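# Teaching two arms to handle wire: an interview with the Batard project

Flustham College has offered an evening class in practical robotics for 3 years. In that time the class has grown from a short introduction to soldering and motor control into a full two-term course, and its members now run a project of their own. The project is called Batard, after the bread that was on the table when the first meeting was held, and it concerns a task that most people perform without thought: picking up, moving and tidying loose wire.

The College newsletter spoke to the course leader and to two of the students in the Bondarchuk Workshop, on the ground floor of the engineering block, shortly before the evening session began.

The course leader explained that the subject was chosen by the class itself. "We asked each student to bring one household or workshop job that they would gladly hand over to a machine. A good number of them wrote down cables. Sorting them, untangling them, putting them back in the box they came out of. I had hoped for something easier, but the vote was clear."

Wire is a demanding material for a robot. A block or a cup keeps its shape when it is gripped, whereas a length of wire bends, springs back and catches on its neighbours. The course leader considers this an advantage in teaching. "A student who has only moved blocks will believe that gripping is a solved matter. After one evening with a tangle of thin wire they begin to ask much better questions about force, about where to look, and about when to let go."

The class works with a pair of arms that share one table, so that one can steady an object while the other attends to it. Students write a plan for each exercise in plain words before any movement is attempted, and the plan is read aloud to the group.
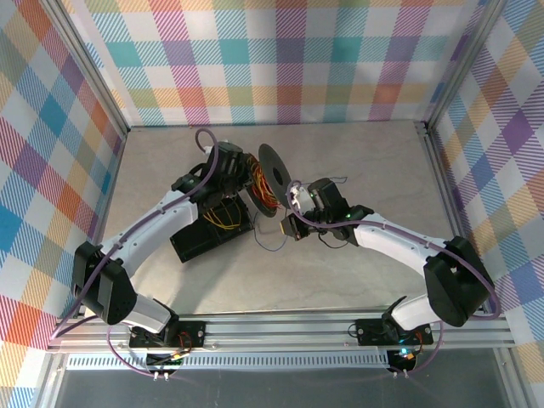
The first student we spoke to is in the second year of the course and works during the day in the accounts office of a haulage firm. She described the written plans as the part of the evening she had least expected to enjoy. "You write 'pick up the wire' and someone asks which wire, and from which end, and what the other arm is doing in the meantime. My first plan was four lines long. The one I handed in last month ran to two pages and it was for the same job."

She was asked whether the two arms were difficult to manage together. "The difficulty is that they can get in each other's way over the middle of the table, and the middle is where everything interesting happens. We now agree beforehand which arm has the right to be there. If neither has been given it, both stay back."

The course has 21 members at present. They are divided into small groups, each of which takes the bench in turn while the others prepare plans, repair fittings or review earlier attempts. All attempts are entered in a shared log, together with the written plan and a remark on the result. At the time of our visit the log held 1559 entries, and the class hopes to reach 2000 before the end of the summer term.

The second student, a retired surveyor, keeps the log in order. "A failed attempt is entered with the same care as a good one. I am quite strict about that. In the early weeks people were inclined to leave out the ones that embarrassed them, and we ended up with a record that made us look far more able than we were. It was of no use whatever when we came to work out what was going wrong."

He was also responsible for the rule that remarks must describe what happened and leave aside what the writer thinks of it. "'Bad grip' tells the next group very little. 'Gripper closed above the wire' tells them where to start."

Much of the review is carried out from views taken close to the gripper, where small errors of position are easier to judge. The students agreed that these views had changed the way they set out the table. Objects which are simple to find from the side can be awkward when approached from above, and a round object may present a quite different outline when it is lying over.
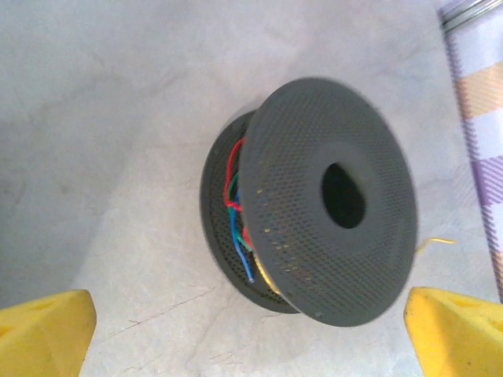
*Coloured wire on a perforated, spool-shaped piece, viewed from the gripper.*

The second student said that round objects had given the groups particular trouble in the autumn. "A box stays where it is put, as a rule. Anything with a rim needs more thought, and if there is wire wound on it you must also consider the loose ends. We have a separate heading in the log for loose ends."

The course leader was asked how far the work could be compared with that done in industry. "I would be careful there. Our aim is that people should leave the course able to plan a task, carry it out safely and give a truthful account of it. Whether the arm is the newest available has little bearing on any of that."

Safety instruction takes up the whole of the first two sessions. New members learn to stop the arms before they learn to move them, and no group may start until one person has been named as responsible for the stop control. That person takes no other part in the exercise. Hands are kept out of the working area while the arms are powered, and wire offcuts are cleared from the table at half past eight, when the equipment is shut down for the night.
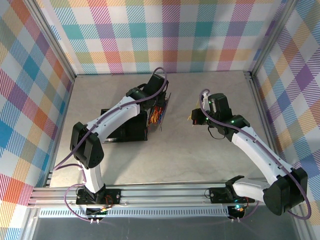
*This page was last updated in December.*

In the spring the class intends to enter the Pledel, a regional meeting for student robotics groups at which each team is given an unseen task and a single afternoon in which to plan it. Entries are judged on the written plan as well as on the performance. The first student regards this as fortunate. "We are slow, and I think we shall still be slow in the spring. Our plans are good, though. I should be disappointed if we were beaten on the plan."

Preparations have begun. One group is practising tasks in which the first arm holds a part steady for the second, and another is drawing up a short list of words that everyone will use in the same sense. There has been some debate over "above" and "over", which the course leader expects to continue into the new term.

Asked what advice he would give to someone thinking of joining, the second student mentioned the reading. "There is more of it than you would expect. Read the log from the beginning, including the dull parts. It takes almost a week of evenings and it will save you a month."

The course is open to adults living in Flustham and the neighbouring villages, and no earlier experience of programming is required. Places for the coming term may be requested at the College reception desk, where a copy of the course outline and the workshop rules can also be collected. Visitors who wish to observe a session are asked to arrive by half past six.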